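Start Ausgaben Werkstatt Termine Abmelden

Neue Finger, alte Kamera: ein Montag mit weißem Plastik

Lesezeit: 2 Minuten

Ich hatte in der letzten Ausgabe ja groß angekündigt, dass ich die beiden Fingersätze endlich mal gegeneinander antreten lasse, und am Montag war es so weit! Auf der einen Seite die Finger von Lustex, die wir seit Ewigkeiten an beiden Armen fahren, auf der anderen der neue Satz von Dvorak, auf den Barnabás seit dem Frühjahr wartet. Gleiche Öffnung, rund 85 Millimeter, gleiche Halterung, gleiche Steuerung. Eigentlich also ein sauberer Vergleich, wenn man sich nicht zwischendurch in der Kameraeinstellung verläuft (dazu komme ich noch, leider ausführlich).

Warum Gartenmöbelplastik? Für Zutia brauchen wir Griffe an großen, leichten, glatten Dingen, und davon gibt es erstaunlich wenige, die man auf einen Tisch kriegt. Holzklötze kann jeder greifen. Ein gespritztes Kunststoffteil dagegen hat lauter Rundungen, die Wandstärke wechselt alle paar Zentimeter, und wenn man an der falschen Stelle zudrückt, dreht sich das ganze Ding einfach weg. Am besten packt man an den Stegen zu, finde ich. So eine dünne, senkrechte Rippe ist wie gemacht für zwei Finger - vorausgesetzt, man trifft sie.

Und mit dem Treffen fängt der Ärger an. Die Handgelenkkamera sitzt so dicht am Geschehen, dass sie vor allem Weiß sieht. Weiße Schräge, weißer Rand, weißer Zylinder, irgendwo dazwischen eine glänzende Kante, und der Greifer selbst ist schwarz und schluckt alles Licht, das er kriegen kann. Die Belichtungsautomatik pendelt dann munter hin und her. Regelt sie auf den Kunststoff, saufen die Finger ab, regelt sie auf die Finger, ist die Kante weg. Ich habe sie irgendwann fest eingestellt, etwas dunkler, als mir lieb war, und ab da konnte man wenigstens wieder sehen, wo die Fingerkuppe endet und wo der Steg anfängt.
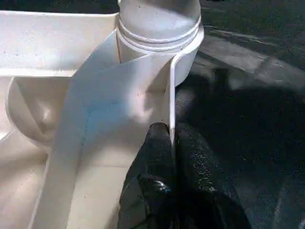 Gwendolyn Kasprzak hält die ganze Nahaufnahme übrigens für überschätzt. Sie schrieb mir noch am selben Abend, auf dem letzten Stück vor dem Kontakt sei jede Kamera am Handgelenk halb blind, und ich solle lieber die Kraftwerte anschauen und das Bild nur für die grobe Anfahrt nehmen. Wer bei weißem Material auf Kanten im Bild warte, der warte lange.

Da ist was dran, und trotzdem gebe ich ihr nur zur Hälfte recht. Die Kraftwerte sagen mir, dass da etwas zwischen den Fingern ist. Sie sagen mir nicht, ob der rechte Finger flächig anliegt oder bloß mit der Ecke. Genau da unterscheiden sich die beiden Sätze aber! Die Lustex-Finger verzeihen einen schiefen Ansatz, die geben ein bisschen nach und legen sich dann schon irgendwie an. Die von Dvorak sind steifer und wollen gerade angefahren werden, halten dafür aber besser, wenn man hinterher am Teil zieht. Das ist jetzt mein Eindruck aus einem einzigen Tag, bitte nicht als Kaufberatung ausdrucken und an die Wand hängen.

126 Griffe haben wir bis zum späten Nachmittag zusammenbekommen, mit 2265 gespeicherten Bildern aus allen Kameras. Amos hat die Aufteilung gemacht und darauf bestanden, dass nach jedem Block die Finger getauscht werden, obwohl das Umschrauben nervt. Im Nachhinein bin ich froh drum. Gegen drei kam die Sonne herum, und wenn da der eine Satz schon fertig gewesen wäre, hätte ich den Vergleich wegwerfen können.

Die Kopfkamera hat mich dagegen positiv überrascht. Ich hatte sie für diesen Versuch eigentlich nur mitlaufen lassen. Sie sieht aber etwas, was den beiden unten am Handgelenk völlig fehlt, nämlich die Lage der Finger zum ganzen Stuhl. Wenn der Stuhl kopfüber auf dem Tisch liegt und der linke Arm in die umgedrehte Sitzfläche greift, erkennt man von oben sofort, ob man auf die Vorderkante zielt oder mit dem Unterarm gleich an einem Bein hängt. Ach ja, die Beine. Das vorderste steht so groß im Blickfeld, dass der rechte Arm gern mal ein Stück dahinter verschwindet, und im Schatten neben dem schwarzen Tuch ist er sowieso schlecht zu erkennen. Beim nächsten Mal drehe ich den Stuhl vorher ein wenig.

Zum Tuch noch ein Satz, danach hatten ja mehrere gefragt: Der Kontrast zum weißen Plastik ist toll, der Glanz ist es nicht. Jede Falte wirft einen hellen Streifen, und helle Streifen sehen für meine Kantenerkennung verdächtig nach Stuhl aus. Matt wäre besser. Falls jemand von euch einen Stoff kennt, der richtig schwarz ist und nicht fusselt, her damit! 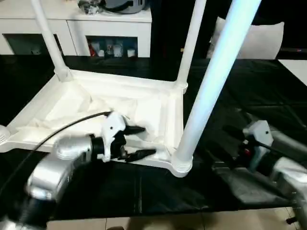
Und was ist mit der Steuerung?

Die kommt beim nächsten Mal dran. Rosalind hat die Tendik-Box schon auf dem Schreibtisch stehen und behauptet, die Fingerposition käme damit deutlich ruhiger zurück als bei uns jetzt. Ich bin gespannt, aber auch ein bisschen skeptisch, denn unser Zittern kommt meiner Meinung nach eher vom Kabel, das am Greifer hängt und bei jeder Drehung mitzieht. Das würde ich gern zuerst anders verlegen, sonst messen wir am Ende wieder zwei Sachen auf einmal und streiten uns hinterher über die dritte.

Die Tabelle mit allen Griffen schicke ich herum, sobald Amos die Doppelten rausgeworfen hat. Wer schon mit den steiferen Fingern an dünnen Stegen gearbeitet hat, schreibt mir bitte, mit welcher Schließgeschwindigkeit. Ich habe bei der langsamsten angefangen und mich bisher nicht weiter getraut.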